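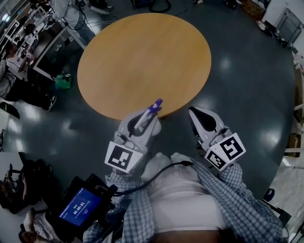

Two grippers, one purple-capped marker, one round table.

I got to spend an afternoon at the Uvik open day in Stondon on 22nd May, and I'm still grinning! I went for the Fuma project, which teaches robot arms to do household chores from demonstrations made by people. The people hold the grippers themselves, one in each hand, and do the job. Cameras and printed markers record how everything moved, and the software learns from that.

What I loved was how ordinary the tasks are (pick up a pen, tidy a tabletop, lift a bottle). I had read the Jasińska paper on the train, and it makes much more sense once you've stood next to the stuff it talks about.
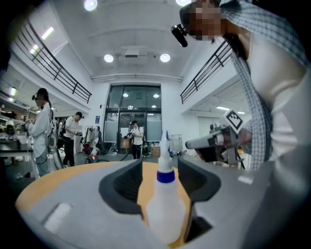
The result everyone wanted to hear about was the one from last July. With 44 demonstrations of a two-handed task, all recorded at the same table, the trained arms did fine at that table and poorly anywhere else. Then the team spread 58 demonstrations over 3 rooms, and the arms coped with a room they had never been trained in. So few extra recordings, such a big change – I made them show me the chart twice.

They were refreshingly open about the failures too. Shiny objects still cause trouble, and so does handing something from one gripper to the other, where both sides have to agree on the moment to let go.

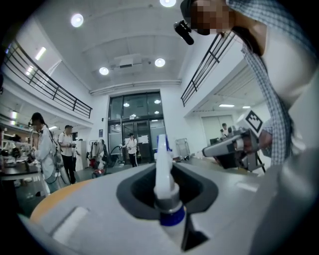 Another visitor wondered if the variety of rooms mattered at all, or if the people doing the demonstrations had simply gotten better with practice. Good point! The team plans to test that next by having beginners record the whole set. I've already asked to be one of them.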